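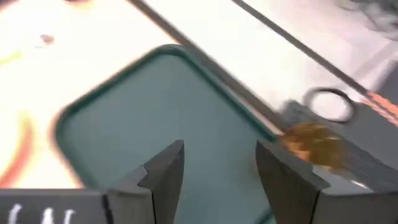 Can the Haslow serving tray go in the dishwasher?
Top rack only, on a normal cycle. Skip the heated dry setting, which can warp the base over time.

Haslow Serving Tray
Made by Prakico

The Haslow is a mid-size tray for carrying drinks, breakfast or a couple of plates from the kitchen to the table. It has a flat base and a raised rim, and the corners are rounded so there are no tight spots for crumbs to collect. Wipe it down with a damp cloth after everyday use.

Details
Length: 15 inches
Pack size: 1 tray, or a set of 2
Colors: green, sand, slate
Not for use in microwaves or ovens

Set hot pans on a trivet first. Mugs and teapots are fine directly on the tray. Coffee and tomato sauce can leave a mark if they sit overnight – a paste of baking soda and water takes most of it off.

The Haslow stacks with the smaller Dewulf tray, and both fit the Jader wall rack (sold separately). The older Jader rack with the single bar holds the Dewulf only.

Orders and shipping
Orders placed by noon on Thursday ship the same week. Allow 3 business days for delivery after that. Cafes and caterers ordering 300 trays or more should write to Divya Marar in trade sales for a quote. Sand is out of stock until May.

Returns
Unused trays can be sent back in the original box. If a tray arrives cracked, send us a photo and the order number and we will ship a replacement – you can keep or recycle the damaged one.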